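Minutes - Kimaro sink cell, fault review
January 26, 2026

I'm writing these up myself again, so blame me for any gaps. Main item was the stall in the Tresgate simulation. We ran 1000 episodes over the weekend and 11 of them ended with the gripper pressing into the basin floor and staying there until the timeout. On a real arm that's a safety stop at best, so we gave it most of the hour.

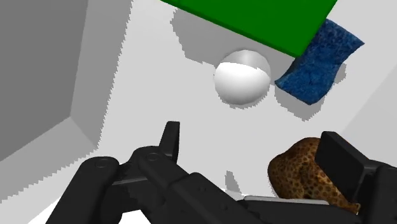 The floor contact check is where I think the trouble starts. It was copied over from the Gila build, and it ignores any contact while the fingers are open. I pointed to the spotted brown lump sitting between the open jaws - an odd shape like that pulls the wrist lower than the ball does, and the check is asleep the whole way down. Two people weren't convinced and want to see force logs first. Fair enough! 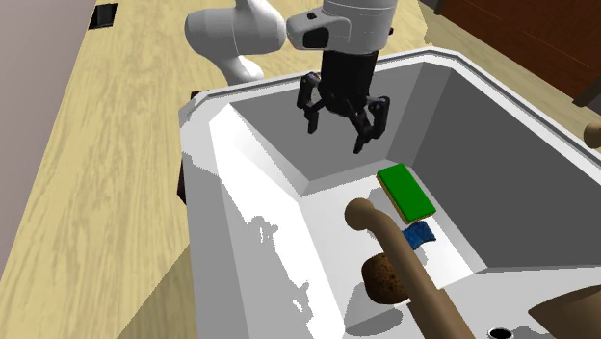 Gripper open over the basin, with the sponge, blue object and brown lump below.

We then argued over episode 400, where the arm stalled near the sponge with no lump involved at all (this is the one that bugs me). Could be the same bug, could be the timeout. Left open.

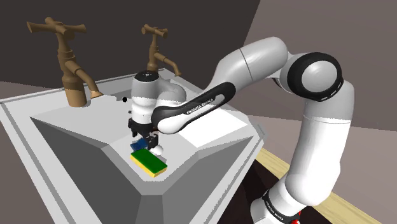 Franka arm at the sink, gripper pointing down beside the sponge.

Agreed: no transfer to hardware until the check is fixed. I'll patch it and rerun the 11 bad seeds. Force logs go on ticket 1277. The Pluveo demo stays on the calendar for June, though I did grumble about it.

Recent minutes
Gila gripper calibration
Tresgate nightly runs - timeout settings
Pluveo demo planning
Kimaro cell - emergency stop checks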